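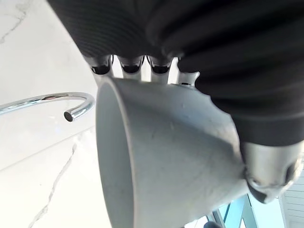 Viltow Wellness Collective — Seated and Table Massage Team

Search this site Go

Our practice has offered massage therapy in Wargate for seven years, and much of our correspondence concerns the first appointment. I have set out our present arrangements in this post for the benefit of new clients.

A first visit begins with a written intake form. Clients are asked to list current medications, recent surgery and any condition under the care of a physician. The therapist reviews the form in private before treatment starts and may ask for a note from the physician where there is a history of blood clots. Please arrive 10 minutes early so that this conversation does not shorten the session.

Clients undress to their own level of comfort and remain covered throughout, except for the area being treated. Pressure is agreed at the start and may be changed at any point. A client may also end the session at any time, without giving a reason.

We use an unscented oil from Flemska in all treatment rooms. Those with nut or seed allergies should tell the front desk when booking, and a water-based lotion will be set aside.

Cancellations require 22 hours' notice. This is an odd figure, I know — it dates from our old phone system, and regular clients have grown used to it.

The Zelenák Street rooms will close for repainting in August. Appointments already booked there will be moved to the main building at the same hour.

Kolbrún Hjaltested
Practice Director

Filed under: Client Information, Massage, Your First Visit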